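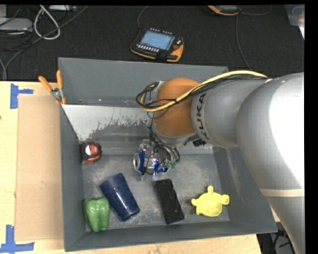
Figure 1. The KUKA arm over the gray bin, gripper low at the crumpled can. Cup, tape measure, green pepper and other objects on the bin floor.

Print this page
E-mail this page

Collecting Grasp Examples for the Valto Learner
Student project report, Griladach Robotics Lab
27 Oct 2026

1. Purpose

The Valto project trains a model to choose where a gripper should close on an object in a cluttered bin. The model needs examples of grasps that worked and grasps that did not. The examples we inherited in May were recorded with one object in the bin at a time, and the model trained on them did poorly when objects lay close together. Our job was to record a new set with mixed objects and to write down the procedure so the next group can add to it.

2. Setup

The bin stands on a wooden tabletop and is held to one position for all runs. It has high, slanting walls, so the arm has to come in from above and the wrist angle is limited near the sides. A spring clamp with orange handles is on the rear left corner of the rim. A cardboard sheet with blue tape at two of its corners lies to the left of the bin, and we used it as the drop area. The control pendant is on the floor behind the table, within reach of the person running the session.

A fixed camera looks down into the bin. It was not moved after calibration. The recording software is Siregar, which saves a picture before the attempt, the arm positions during it, and a picture after.

3. Objects

We used 31 objects from the Iltness box, plus a few we added. They were picked to differ in shape, surface and stiffness. The beverage can was crushed on purpose before the first session, and its creases changed a little each time it was gripped. The dark blue plastic cup is glossy along the body and has a wider rim, and the two parts behave differently as grasp points. The bell pepper is smooth and lobed. The yellow toy-like piece has stubby projections that gave the gripper something to close on, but often at an angle the planner did not expect.

4. Procedure

Each session had 20 attempts. Before a session, one of us tipped a handful of objects into the bin and did not arrange them. The operator then picked a target on the screen and the planner proposed a grasp. In half of the sessions the operator could correct the proposal by hand. If the object reached the drop area, the attempt was labeled a success. Anything dropped on the way was labeled a failure, even if it had been lifted clear of the bin.

Objects were put back after every session, not after every attempt, so the bin got emptier as a session went on. This should be kept in mind when using the data. The late attempts are easier.

5. Results

We recorded 1354 usable attempts, of which 869 were successes. Attempts were thrown out when a picture was missing or the arm stopped on a force limit before touching anything.

Most failures happened close to the walls. The second most common kind was the gripper closing on two objects at once. Dark objects were also hard to outline in the pictures against shadows in the bin, and we redrew many of those outlines by hand.

6. Problems

The hoses near the gripper sometimes blocked the camera's view of the target at the moment of contact. We tried taping them higher, but that pulled on the fittings, so we put them back. The label file from the first two sessions used a different name for the cup. It has been corrected in the shared folder, but older copies still have the error.

7. Next steps

The next group should add a second camera on the left side and record more attempts along the walls. Sessions with a full bin throughout would also help. The operator checklist is stored with the Siregar settings file.

Print this page
E-mail this page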